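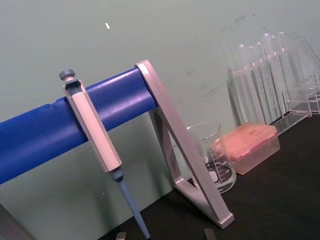 Wuslow wrote:
I must respectfully disagree with the recommendation given earlier in this thread. A slate bed is suitable for a ground floor room with a solid base. It is a poor choice for an upstairs room unless the joists have been inspected first.

Abílio Rebelo wrote:
The point is noted. My recommendation concerned the Hernavdale seven-foot pool table, which the original poster intends to place in a converted garage. The floor there is concrete.

Witarton wrote:
The original post says "garage or spare bedroom," so both cases should be considered. Members are also reminded that the stated budget is $2000. The slate version is listed at $3000 before delivery, and installation is charged separately.

Abílio Rebelo wrote:
I accept the correction on price. A used table may still fall within the budget. I purchased mine from a club in January and paid roughly half the list price. New cloth was required – the rails were sound.

Wuslow wrote:
Used tables carry moving costs. Mine required 2 installers and a full re-leveling after the first month. I would ask the seller for the age of the cushions in writing.

Tavares wrote:
Thank you all for the replies. The spare bedroom has now been ruled out, as it would not leave enough space for a full-length cue on the window side. The garage is 20 feet long and should be adequate. Is damp likely to affect the cloth?

Witarton wrote:
Yes, in an unheated garage. A fitted cover and a small dehumidifier are advised.

Wuslow wrote:
I do not consider a cover sufficient. Please insulate the door before ordering anything.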